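Home | Notebook | Projects | Stock list | Search
Print this entry | E-mail this entry

August 20, 2018

Second coat of Drunus oil on the Posa stool seats. Cut it 60/40 with thinner this time, as the March batch stayed tacky. Wiped off after 18 minutes. Seat 3 still blotchy near the end grain, will sand back and redo.

Fonddale shop is out of the Wiegand pads. Used the old gray ones, which shed a bit. Need to order before the legs get done. 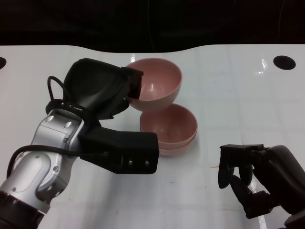

White table, back edge and round holes.

Contact | Copyright Fonddale Workshop | Back to top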